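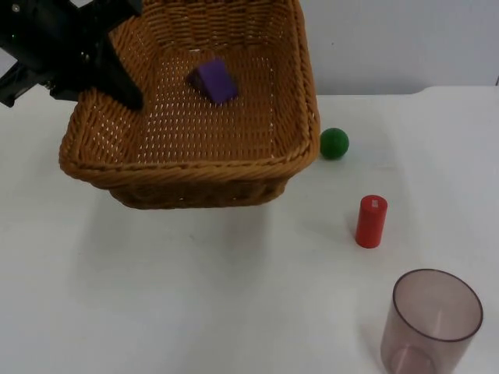

How far ahead do you need to book a cottage near Serthorpe for a summer week?
Eleven months, if you need a specific Saturday and a place that sleeps more than six. For two people you can often find something three weeks out, especially if you can start on a Monday.

I've rented in and near Serthorpe nine times now, so I'm putting what I know in one thread. It covers self-catering places only. I've never stayed at the hotel.

First, distances. Listings give the distance to Serthorpe in a straight line. Tindall is listed as 11 miles away and the drive is closer to 20, as the road goes around the estuary. Check the route on a map before you pay a deposit.

If you want to walk to shops, stay in Serthorpe itself. The streets behind the harbor are quiet after six. The ones facing the harbor are not, and the delivery trucks start early.

Tindall is cheaper and has one store, which closes for lunch. There's a bus, but the last one back leaves Serthorpe before most people have finished dinner. You need a car there.

Gelum is the one I'd pick with kids. The beach is flat, the parking lot is free outside of July and August, and most of the cottages have a fenced yard. Phone signal is poor on the low side of the village.

"Sleeps eight" usually means six in beds and two on a sofa bed in the living room. Read the bedroom list, not the headline. If the listing doesn't have a bedroom list, ask for one in writing.

I book through Fedisex when I can. They show the cleaning fee on the first page, which saves a lot of clicking. Booking direct with an owner can be cheaper, but you have to ask about refunds yourself.

Money. My last week in Gelum came to 417 for four of us in November, with heating included. The security deposit was 60 on top and it came back in five days. The same cottage in August was more than double. 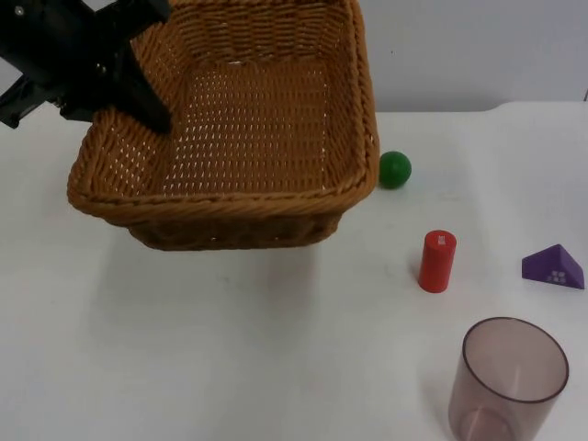 Kitchens vary more than anything else. Some places have a full set of pans and sharp knives, and some have one saucepan and a bread knife. I bring my own knife, a dish towel, and a few days' worth of coffee. I also bring a rectangular wicker basket like this one, with the tan weave. It holds the breakfast things on the counter — jam, tea, salt — and everything goes back in it on the last morning. A cardboard box would do the same job.

Bedding is normally included. Towels are not, at least in Tindall. Beach towels never are.

Dogs: most places take one. Two is harder, and the fee is per dog in some cottages and per stay in others. Owners don't always say which. Ask before you book, and keep the email.

Changeover is at four in nearly every cottage I've used. If you get there early, park at the Serthorpe harbor lot and eat something. Don't go sit in the driveway while they're still cleaning.

Wood stoves look good in listings, but a lot of owners only leave enough wood for one evening. The garage on the Tindall road sells it in nets. Kindling is sold separately.

Someone asked about winter. I like it. Half the cafes shut, the beach is empty on weekdays, and you can get a two-night stay, which you can't in summer. Check that the heating isn't on a coin meter. Two of the older Tindall cottages still have one.

Next one I've got booked is Gelum again, in spring, a bit farther up the hill this time for the phone signal. I'll add to this thread when I'm back.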